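机器人社厨房整理课题 中期进展报告

提交：Iltevero 教育资助项目办
执笔：Natsumi Sugiyama（学生组长），指导老师 Alun James 看过前半部分，后半部分是今天赶的
日期：2023年7月5日

先说结论。仿真部分基本按计划走，评分脚本晚了，训练数据够用但质量不齐，经费没超。参赛队名单有变动，见后。附件表格还差一张，Osamu 在补。

课题没变：单臂，仿真厨房，台面物品整理。学生自己写任务、自己采示范、自己训练小模型，最后在 Orndale 校际赛的仿真组交成绩。仿真厨房台面，白色机械臂，橙色编织筐和那碗深红色的小果子：
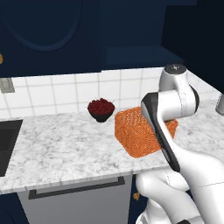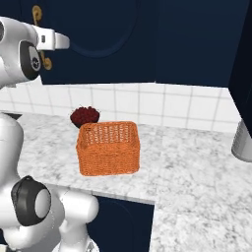 一、本期完成的事

任务定义。原来写了一大堆，砍到 3 个：把筐挪到台面指定区域；把碗放进筐里；把筐里的东西取出来放回原处。第三个最难，学生投票要留着，留了。

场景。厨房布局用的是现成的资产包，我们只改了台面上的物品和初始位置的随机范围。随机范围一开始给太大，筐经常生成在手臂够不到的地方，Sota Aoki 花了两个晚上把可达区域画出来，现在按那个区域采样。水槽一侧暂时不放东西，碰撞体有点怪，筐放过去会抖。

示范采集。到目前为止共采 1,398 条，含失败的。失败的没删，单独标了，后面想拿来做对比。采集用键盘加手柄，手柄明显快，但社里只有一个能用，大家排队。新生采的轨迹抖得厉害，老生采的太一致，两种都不太理想。

训练。基线跑通了。第一个任务能看，第二个任务时好时坏，第三个任务还没有一次像样的。成功率的数字先不写进正文，评分脚本改了两版，新旧数字不能放一起比，怕误导。等脚本定下来统一重跑一遍，写进期末报告。

课堂部分。社团课照常上，内容从坐标系讲到逆运动学，再到模仿学习。逆运动学那节讲崩了，学生听不懂，Alun James 后来用纸板做了个两节的小手臂重讲，效果好很多。讲义已经传到共享盘，文件名有点乱，下周整理。

二、没完成的、晚了的

评分脚本。原定 3月交，实际上个星期才有能用的版本。原因主要是判定规则反复改：筐歪着算不算放好？碗掉了又捡起来算不算成功？学生意见不一样，吵了好几次。现在的规则是只看最终状态，加一个时间上限。碗倾斜超过阈值算失败，阈值还在调。

多视角。申请书里写了要比较不同相机位置对训练的影响。只做了一半。我们渲染了几个视角，有的视角里手臂自己会把筐挡住一大块，模型这时候就乱走。学生觉得这个现象有意思，想单独做一个小实验，但目前人手不够，排到下一阶段。

抓取编织筐。这个比想像的麻烦。筐壁薄，夹爪两指夹边沿，碰撞网格太细的时候仿真很慢，太粗的时候手指会穿进去。试过换成简化的方盒网格，速度上来了，但夹住以后会打滑。目前折中：外观用原来的模型，碰撞用几块拼起来的板。还不完美，先这样。

那碗果子也有问题。一开始想让每一颗都是独立的物体，电脑直接卡死。改成整体一块，跟碗绑在一起，不会洒。学生有点失望，不过训练总算能跑了。

英文说明文档。没动。

三、人员

指导老师 Alun James，不变。
技术顾问 Edeltraud Harms，每月线上答疑一次，本期她帮我们看了动作空间的设计，建议用末端增量而不用关节角，改了之后训练稳定不少。
学生组长 Natsumi Sugiyama。
仿真与场景：Sota Aoki。
数据与评分：Osamu Ikeda，另有 2 名低年级同学跟着学。
目前固定参加的学生 7 人。期初人更多，考试季走了一些，有两位说暑假回来，没有算进去。

参赛名单原来报的是两队，现在并成一队。已经跟 Orndale 组委会说过，对方同意，邮件截图放附件。

四、经费

显卡租用是大头，占已用经费的大约三分之二。原因是一开始没设自动关机，有一晚空跑到早上，后来加了脚本，没再发生。这笔多出来的钱从耗材里调，耗材本来就没怎么用。

Stirnov 手柄一个，已购，就是现在大家抢着用的那个。申请再买一个，金额在原预算的设备项之内，不需要追加，但按协议要项目办书面同意，请尽量早点回复，暑假集训前想到货。

差旅未动。决赛如果改线上，这笔可否转到算力？麻烦一并答复。

发票都在 Osamu 那里，扫描件缺一张打印店的，店家说可以补开。

五、学生反馈（摘几条，原话）

“以为训练完就会了，结果它把筐推到墙边就不动了。”
“采数据好累，但是看到它学我绕路的习惯，有点好笑。”
“希望多讲一点为什么失败，少讲公式。”
“评分规则应该一开始就定好的。”

最后一条我们接受。下学期先定规则再动手。

六、风险

1. 第三个任务可能交不出来。备用方案是只报前两个，组委会规则允许，但分数上限会低。
2. 算力。暑假价格会涨，供应商 Amano 已经发了通知。打算把大的训练尽量排在前面。
3. 数据不齐。手柄采的和键盘采的混在一起，模型好像会学到两套动作。准备分开训一次看看，如果差别大就把键盘的数据扔掉，那条数就要重新补了。
4. 学生暑假时间不固定，排班表还没定下来。

七、下一阶段安排

评分脚本冻结，之后谁都不许改，要改先在群里说。
全部旧模型按新脚本重评一遍。
第一、第二任务补采，重点补碗靠近墙面、筐挡在前面的情况，现在这种位置抓碗最容易碰到筐沿。
相机视角对比实验，至少出一张像样的图表。
第三任务拆成两步，先只做取出，不管放回。
讲义整理，英文文档开个头。
集训期间办一次开放日，家长可以来看仿真演示，时间定了再通知项目办，欢迎派人来。

需要项目办答复的就两件：第二个手柄，差旅转算力。其它我们自己能处里。

附件：采集记录表、经费明细、组委会邮件截图、课程讲义目录。评分规则说明（新版）稍后单独发。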